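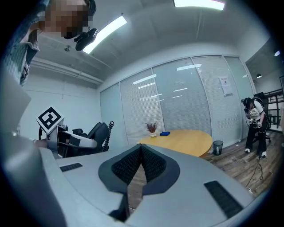 拉伊芭·拉沙里(Laiba Lashari)
材料测试技术员，Irkirum 鞋垫项目组

2023年7月
记录本续页，接上一本末尾的“压缩永久变形，第一轮”。

目的

比较 McIver 供的两批 EVA 泡棉在长时间受压后的厚度恢复。两批标称硬度相同，颜色相同，出厂单上的密度也相同。Zornville 门诊反映近期交付的减压鞋垫在第一跖骨头下方塌得偏快，足跟处没有类似反映。先查材料，再查加工。

试样

共 49 片，圆形冲裁，从板材中部取样，距板边一个手掌宽以内的部分不用。旧批记为 A，新批记为 B。编号写在试样侧面，油性笔，字朝上为发泡面。上一轮把编号写在受压面上，墨迹被压板带走一部分，有几片最后对不上号，那几片的数据已作废，原始值仍留在上一本里，没有涂改。

冲刀用之前换过新刃。A 批断面光滑。B 批断面用手摸有轻微颗粒感，放大镜下看泡孔大小不太均匀，靠近表皮处偏密。这一条先记下，暂不作解释。

B 批中有一片冲裁时偏斜，边缘呈斜坡，仍然编号，仍然测，统计时单列。

状态调节

试样在恒温室内平铺过夜，不叠放。第二天早上测初始厚度。恒温室的记录仪曲线平直，夜里没有开门痕迹。曲线打印件贴在本页背面。

厚度测量

用带平测头的厚度计，测头落下后等读数稳定再记。泡棉在测头自重下会继续缓慢下沉，每片读数的等待时间必须一致。卡琳·范赫克（Karlijn Van Hecke）上次习惯读得早，我习惯读得晚，两人的数据放在一起有系统差。本轮全部由我读数，她记录。每片测中心和边缘各一处，取中心值计算，边缘值只用来检查试样是否平行。

测到中途校了一次零，零点没有移动。量块用完擦油放回盒内，盒子在厚度计左手边的抽屉。

加载

限位夹具，上下钢板，中间放限位环。限位环高度决定压缩量，装之前逐个量过，有一个环偏高，换掉。钢板用酒精擦净，晾干后装样。螺栓按对角顺序分次拧紧，拧到钢板与限位环贴实为止，用塞尺绕一圈检查，塞不进去算合格。

夹具连样放入烘箱。烘箱显示温度和插在里面的热电偶读数略有出入，以热电偶为准。箱门关上后记入时间，箱外贴条，写明不得开门。条上请写联系人，上次只写了项目名，别组的人找不到问谁。

卸载与恢复

到时取出，立即松螺栓，试样移到木板上恢复。从松第一颗螺栓到最后一片离开夹具，控制在 10 分钟以内，秒表计时，两个夹具分开计。恢复时间从每个夹具全部取完时起算。

恢复期间不要碰试样，不要翻面。木板下面垫了纸，写好编号位置，与夹具内的排列一一对应。

结果

A 批恢复正常，数值与去年留底的同牌号数据重合得很好，离散也小。

B 批恢复差。差值在每一片上都是同一方向，单列的那片斜边试样也一样。同批内离散比 A 批大，靠近板材一端取的几片最差。厚度差用肉眼侧看就能分辨，把两批各取一片并排立在桌面上很明显。

B 批受压后表面留有浅压痕，位置对应钢板上一处旧划伤。A 批在同一块钢板下没有留痕。划伤已用油石处理，处理后手指摸不出，下次装样前再看一次。

完整数据在共享盘的表格里，表号 2552。计算列的公式我改过一处：分母原来用的是初始厚度，应为初始厚度减限位环高度。上一轮的结果也受影响，已重算，旧值保留在隐藏列中。两批的排序没有变，只是差距拉大。

补做：循环压缩

静态压缩不能完全代表行走。拉卢卡·乌尔苏（Raluca Ursu）建议用 Akeck 疲劳机补一组循环加载，压头用平底圆柱，面积接近跖骨头下受力区。每批先取 2 片试跑，目的只是定参数。

试跑中发现试样在压头下会横向移动，跑久了压痕变成椭圆。用双面胶固定下表面后不再移动，但撕下来时带掉一层表皮，卸载后的厚度没法测。改用四周挡块，挡块与试样之间留一点间隙，让泡棉受压后能向外鼓。这样跑完，压痕是圆的。

机器运行时表面温度有上升，热电偶贴在压头侧面读到的，泡棉内部多少不清楚。频率降一档后上升变慢。正式跑用低频率，时间长一些可以接受，安排在夜里。

载荷曲线的峰值稳定，谷值有漂移，应当是泡棉变薄后压头短暂脱离试样。控制方式从位移改为载荷后漂移消失。这项改动要写进方法文件，由我来改，改完请卡琳核对。

与门诊的沟通

和 Zornville 的鲁赫萨娜·西迪基（Rukhsana Siddiqui）通了电话。她手上还有几副退回来的鞋垫，左右脚齐全，带面料。请她不要拆面料，整副寄来，附上佩戴时长和所配鞋型，患者信息一律去掉，只留内部编号。面料和泡棉之间的胶层会影响厚度读数，拆开的工作放在这边做，用同一把刀、同一个人。

她提到有的患者鞋内空间紧，鞋垫前掌被鞋面压着。这种情况下夜里脱了鞋，鞋垫也不一定恢复得过来。佩戴记录里加一栏“是否每晚取出鞋垫”。

另外，塌陷的判定目前靠手指按和目测，各人标准不同。她那边能否改用带刻度的塞规，等她回复。在此之前不把“塌陷”二字写进报告，统一写“前掌区厚度减小”，后面附测点位置。

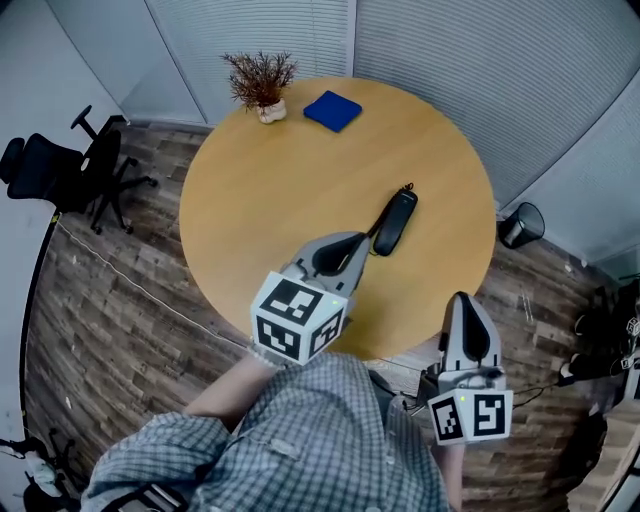

待办

1. 向 McIver 要 B 批的发泡和熟化记录，重点看熟化时间。询问时只给批号和现象，不给我们的推测。

2. B 批剩余板材贴隔离标签，单独上架，暂停用于交付。已裁好的鞋垫坯料同样处理，祖拜达·俾路支（Zubaida Baloch）负责清点，数量直接填在隔离单上。

3. 取 B 批板材两端和中部各做一组密度，称重前去掉表皮一份，保留表皮一份。表皮偏密，整块平均会把芯部的差异盖住。

4. 2月入库的那张旧板还有一角，标签完整，可作 A 批之外的参照。量不多，只够做静态压缩，循环组不用它。

5. 循环压缩正式组排机时。跑之前检查挡块螺钉，试跑后有一颗松动。

6. 退回鞋垫到货后先拍照，再在恒温室放一夜，再测。测点按足底分区模板走，模板左右脚各一张，不要翻面代用，上面的孔位并不对称。

7. 加工线的热成型温度也要查。若材料在成型时受热过度，厚度恢复同样会变差，单看板材试样看不出来。从同一张 B 批板上取料，一份过成型机，一份不过，其余条件相同。

8. 烘箱热电偶送校。送校期间用备用的那支，插入深度与原来一致，位置在中层搁架后部，做过记号。

夹具已清洁，螺栓涂薄油，放回下层柜。限位环偏高的那个单独装袋，袋上写了“勿用”，等车间返修。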